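**Serving tray** (also tea tray, carrying tray). A flat, shallow panel with a raised edge, used for carrying drinks, dishes and small items from one place to another. Found in homes, offices, canteens, hotels. Usually rectangular or round. Some have handles, many don't.

## Name

"Tray" by itself covers a lot: baking trays, desk trays, seed trays. This article is about the kind used for serving. In the Puvia region the same object is called a *carry board*, even when it has a full rim. Older hotel lists from there use both words on the same page.

## Parts

**Panel.** The flat part. Wood, bamboo, metal, plastic, pressed fiber, sometimes glass. Takes the weight and most of the wear.

**Rim.** Raised edge around the panel. Keeps cups from sliding off when the tray tips. Can be the same piece as the panel or a separate frame fitted round it. A low rim is easier to wipe; a high one is safer on stairs.

**Grips.** Cut-outs, side handles or nothing at all. Trays without grips are held under the two short ends.

## Bamboo trays

Bamboo panels are made from narrow strips laid side by side and glued under pressure, then sanded flat and sealed. The grain runs along the strips, so the panel is stiff in one direction and a bit weaker in the other. A frame helps with this. Plastic rims became common on cheaper trays becuase they hide the cut ends of the strips and don't need finishing.

Color is light brown to honey. Darker panels have been steamed first. Pale rims, white or cream, are the usual match.

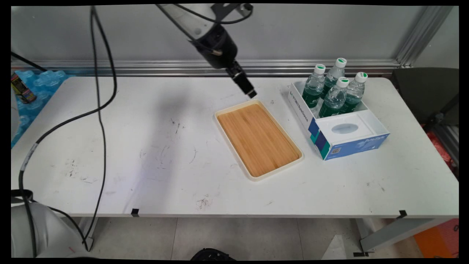 *Rectangular tray with bamboo panel and cream-white plastic rim. Right: bottled water in an open cardboard box.*

Sizes vary. A tray for two cups may be only a little bigger than a sheet of letter paper. The long office type sold by Vukley is 40 cm on the long side and weighs 600 g, light enough to carry one-handed when empty, not so much when loaded. Ivorico makes a similar one with cut-out grips, same length, slightly deeper rim.

## Use

Mostly drinks. Cups and glasses go toward the middle, heavy things first, tall things near the carrier's body. Bottles are the awkward case: narrow base, high center of weight, and a smooth panel gives them little to hold on to. Ways round it:

- a damp cloth or thin rubber mat on the panel
- bottles laid flat, if the caps are tight
- bottles grouped close together, touching

Small water bottles for meetings are often brought in their carton and moved to the tray at the table. Others leave them in the carton and use the tray for glasses only. No fixed rule here, depends on the house.

Trays are also left out as a resting place: keys, mail, tea things, a plant pot and its saucer. Tea rooms in Colombo are known for leaving the tray on the table through the whole visit, with the pot, milk and sugar all staying on it.

## Care

Bamboo: wipe with a damp cloth, dry right away, stand on edge to air. No soaking. No dishwasher, the strips lift and the glue line opens. Food-safe oil now and then if the surface looks dull, though a sealed panel won't take much of it.

Plastic rims yellow in strong sun. Scuffs come off with baking soda paste. The joint between rim and panel collects crumbs and sugar, needs a soft brush.

Water rings on an unsealed panel can be sanded out with fine paper, along the grain, never across. Rings under the seal are permanent unless the whole finish comes off.

## Storage

Upright in a slot is best. Stacking works for trays of one size, with paper between them if the panels scratch easily. Round ones roll, so flat. A cupboard slot 9 cm wide holds a few of the low-rim kind; exact number depends on the rim.

## Standards and sizes

There is no single standard. Hotel trays tend to follow cart sizes, so a cart shelf 58 cm deep will decide what the kitchen buys. Home trays follow nothing in particular. Makers give outside measurements, wich is a problem for anyone fitting a mat, as the inside panel is smaller by twice the width of the rim.

## See also

- Butler's tray
- Cutting board
- Drinks carton
- Tea service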